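Kitchenware swap moves to Friday

The next kitchenware swap will be on Friday from 9 in the morning, in the downstairs hall at Sison House. We have moved it from the weekend so that people dropping children at school can come straight on afterwards. Doors close at noon.

The rules are the same as in spring. Bring up to two bags of clean kitchen things you no longer use, and take home whatever you will. You don't have to bring anything to take something. Last time we ran short of saucepans and had far too many mugs, so please leave mugs at home unless they are part of a set.

We can take pans, baking tins, plates, bowls, cutlery, storage tubs with their lids, and plastic picnic things. We can't take sharp knives, anything chipped, or non-stick pans where the coating has started to come away. Electrical items have to wait for the repair morning in September, when Lilibeth Ambrosio will be testing plugs and leads.

Anything left at noon goes to the Bidia shop on Mondar Road. They sold enough of the spring leftovers to put £400 towards their new boiler and have asked us to say thank you. They would like cups and plates packed separately from pans this time, as a few pieces were broken in the van.

If you are bringing a full set of anything, tie it together or put a note in with it. A dinner service was split between several people in the spring and the person who gave it was disappointed.

Parking is limited to the 2 bays by the side door, which are for unloading only. The Jallomik car park is a short walk away and free for the first hour. 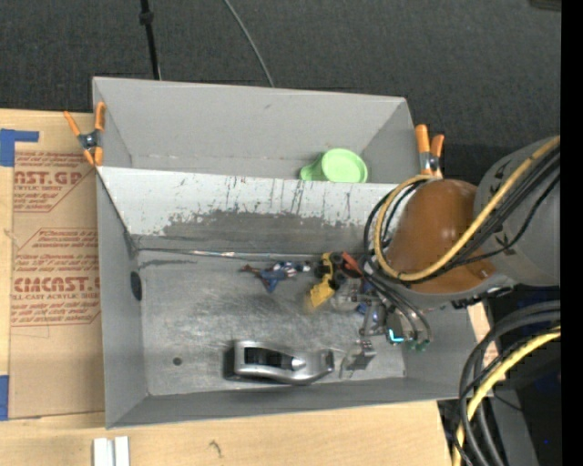

Helping on the day

We still need people to set out tables from 8.30 and to sweep up at the end. Tea and toast will be provided. Leave your name at the front desk or reply to this newsletter, and say whether you can lift heavy boxes.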